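Stage 4 of the Bundora Rally: keep the long version or cut it?
Bundora Rally Supporters Board > Event Talk > Route and Format

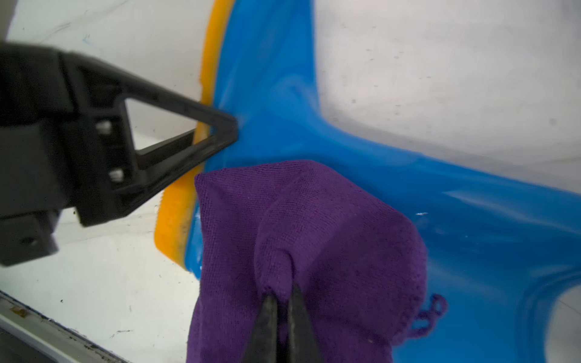
gravelwidow
The provisional route book for next season has been passed around among the marshals, and the big talking point is Stage 4, the Hunetthorpe forest run. As I understand it the organizers want to split it in two, with a regroup in the middle at the old quarry entrance, and drop the whole top loop past the reservoir. I've been going to watch that stage since before my kids could walk, and I'd be so sad to see it go. The top loop is the only place in the whole rally where the crews have to think about tires and brakes and their own tired arms all at once, and it sorts out the standings better than anything else on the weekend. I'd gladly trade away the Saturday evening show stage for it, the one with the water splash they build in the parking lot, where the cars paddle through something no deeper than that glossy blue plastic with the raised lip and everybody claps politely. I know the show stage sells tickets, and I know the little ones love it (mine did!), but it settles nothing. So I thought I'd ask what everyone here thinks, because the organizers do read this board, or they used to, and I'd rather we said our piece in January than complained about it from the hillside.

pacenote_pete
Good topic, and thank you for starting it. I'm with you on the top loop. Last year I stood at the hairpin above the reservoir from first light and you could hear every driver making a different decision about second gear. You don't get that on the lower road, where it's flat out between the trees and then a junction, flat out and a junction. I'd add that the lower road gets terribly rutted on the second pass and by the time the clubman crews come through it's a plowed field. The top has a rock base and holds up.

tulip_road
I'm going to be the grump here, and I hope you'll all forgive me, because I do love that stage too. I co-drove in the clubman class for eleven seasons and I can tell you what the top loop is like from the silly seat when you're seeded 70. You sit at the start for ages because somebody ahead has slid off and the recovery truck can't get in from either end. There's one road up there. One! If a car is across it, the stage stops, and then the organizers have to give notional times to half the field, and you've driven two states to be handed a number somebody worked out with a pencil. That happened to us three times. Splitting the stage means the front half can at least be finished and scored when the back half goes wrong. I'd take two decent medium stages that run over one magnificent one that gets stopped.

gravelwidow
Tulip, that's fair and I hadn't thought about it from so far down the order. From the bank you only know that the cars have quit coming, and you pour another coffee. Do you think a second access road would fix it? There used to be a logging track coming in from the Flerisholm side.

tulip_road
It might. It was gated the last time I was out there and the bottom of it had washed out pretty badly. You'd need the landowner, a grader and somebody's checkbook.

mudflap_annie
The Flerisholm track is passable with a high truck, I was on it this fall looking for mushrooms (found none, thanks for asking). The washout has been filled with stone. There's still a gate but it had a newish chain on it so someone is using it. I wouldn't want to bring a flatbed down it with a rally car on the back in the rain, but a regular recovery pickup with a winch would be all right.

On the main question I'd keep the long stage, but I'd run it only once, in the morning, while the marshals are fresh and the light's good. Use the short version for the afternoon pass. Then everybody gets a taste of it.

leftfootbrake
Sorry, I can't agree with the romance about this one. I did the sums from my own results sheets for the last running. Across both passes my driver and I had 3,534 seconds of total stage time for the event, and 189 of those were the gap between us and the next crew in our class, and nearly all of that gap came on the first pass of Stage 4. You'd think I'd be in favor, then! But it didn't come from being quicker. They had a puncture at the bottom of the top loop and drove the rest on the rim, because it was too far to limp and too narrow to stop and change. On a shorter stage they lose a minute and we have a real fight on Sunday. As it was we cruised around being careful for a day and a half, and I have never been so bored in a helmet.

pacenote_pete
But that's rallying, leftfoot! Looking after the tires is part of the job. Your driver looked after his and theirs didn't. I'd say the stage did what it was there for.

leftfootbrake
He hit the same rock. We talked about it at the finish. We got away with it and they didn't, that's all there was to it. I'm not ashamed of the trophy, it's on the shelf over the dryer, but I don't pretend I earned every inch of it.

quietcorner
Longtime reader, and I don't post much, so please be gentle. I've been marshaling at the Bundora for a good while, mostly on Stage 4, mostly at the radio point at the top. A few things from up there, for what they're worth.

The radio is poor past the reservoir. We've had a relay car parked on the ridge for the last few years and it works well enough, but it ties up two people who could be on junctions. We're also short of people generally. The long stage wants a lot of bodies, and we've been filling the last few posts by calling around on the Tuesday night before the event, asking cousins. I don't think the route change is about excitement or the lack of it. I think it's about whether the thing can be staffed. If six or eight of the folks who care about the top loop would take the marshal training this spring, I believe that would do more for it than anything we could write here. It's one evening and they give you sandwiches. You also get a far better view than from the bank, I promise.

gravelwidow
Well, now I feel thoroughly told, and in the nicest way! I've thought about doing the training every single year and then found a reason to be busy. Is it still held at the Hunetthorpe fire hall?

quietcorner
Still the fire hall. Park around the back, the front lot is for the trucks.

boxer_rumble
Count me in for the training too, with my brother if I can talk him into it. While I'm here, can I speak up for the poor old water splash? I take my nephews to the show stage and it's the only part of the weekend they can see without a forty-minute hike in rubber boots. The older one now knows every car in the two-wheel-drive class by its sound. I don't believe he'd have gotten there from a hillside, at his age, in that drizzle. It doesn't have to be show stage or top loop. The Phuthong Rally does both, a show stage on Friday night and then a real monster of a forest stage first thing on Saturday, and their entry list filled up just fine.

tulip_road
Phuthong also has a paid recovery crew and roads as wide as my street. I've done that one, and it's lovely, and I'd go again tomorrow, but it isn't the same animal.

mudflap_annie
The food's better at Phuthong too. Somebody had to say it.

boxer_rumble
The food's better everywhere, Annie. I had a hot dog at the Bundora service park last time that was still thinking it over in the middle.

pacenote_pete
Back to the route for a minute, if I may. Has anybody looked at running the top loop in the other direction? I walked it backwards one summer with the dog. The hairpin turns into an uphill left with a bank on the outside, so a car that goes wide would stop against the dirt instead of ending up across the road. The downhill by the dam would be faster, I'll grant you, and you'd want a chicane there, maybe bales.

leftfootbrake
I like that more than I expected to. The rock I was moaning about would be on the inside of a slow corner going that way, where you could see it coming. My one worry would be the dam. There's a crest just before it and you'd be arriving in top gear. One set of bales wouldn't do it, you'd want two, and somebody with a good loud whistle.

quietcorner
The reverse direction came up once at a stage meeting I went to, years back. The sticking point was where to put the stop line, as the current start area is on a slope and cars would be coming into it hot. There's a flatter spot a bit earlier by the picnic tables. I can bring it up again.

tulip_road
If you can get the Flerisholm gate opened for recovery, and run it in reverse, and run it once in the morning the way Annie says, I'd drop my objection. I might even come and sit in the drizzle with the rest of you. I still want to see a written plan for notional times, in the regulations, before anybody pays an entry fee.

gravelwidow
That seems very reasonable to me. I'll write something up this weekend with the reverse loop, the gate, and Tulip's point on the times, and post the draft in this thread before I send it anywhere, so you can all pick holes in it. Quietcorner, would you mind checking what I say about the radio? I'd hate to get that part wrong.

quietcorner
Happy to. Send it whenever you like.

looseboots
Does anyone know if they've fixed the porta-potties at the quarry entrance? If that's going to be the regroup they'll need more than the one.

mudflap_annie
There were two last year. One was locked.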